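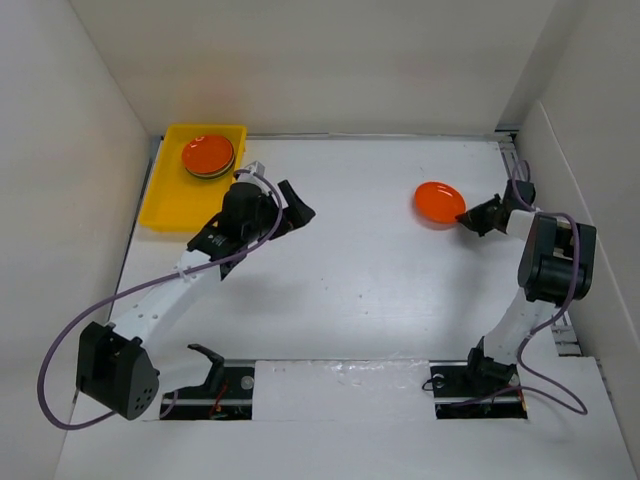 The night the right arm quit on plate duty

5 min read

So I've been teaching my two arms to unload plates. Orange plates, yellow tray, left arm on the tray side, right arm waiting across the table for its turn. I had 1000 runs planned for the week and I was feeling pretty smug about it, and then on Tuesday the right arm started going limp in the middle of a reach. No bang, no smell, no warning on the screen. It would just sag a little, pause, and let go of whatever it was holding (unbreakable plates, thank goodness!).

My first guess was the gripper, so I spent a whole evening on the gripper. Cleaned the fingers, swapped the screws, ran it open and shut 40 times. Perfect every time. Grr.

Then I went back through the log, which I should have done first, and the dropouts only showed up when the elbow was bent hard and the wrist was swung out to the side. Run 1331 in the log was the ugliest one, three dropouts in a single reach. I messaged Tane Mahuika, who built a pair like mine in July, and he wrote back one word: "cable."

Yep. The purple cable on that arm goes up and over the elbow, and I'd left it too short at the connector end. Every deep bend gave the plug a tiny tug. Wiggle it with your finger and the motor drops off the bus, wiggle it back and there it is again. I felt so silly!

The fix was a new cable with more slack and a better plug. I also changed the code so that if any motor stops answering, both arms stop where they are and wait for me. Before, the left one would just carry on reaching across the table by itself, and I had my hand in there more than once. I don't love thinking about that.

Next up is the noise the left base makes when it turns. It's sort of a creak?

Recent posts
Tornik driver boards: my wiring notes
Why I gave up on the Bellini gripper pads
A stop button you can hit with your elbow
Moving the whole bench to Dendcombe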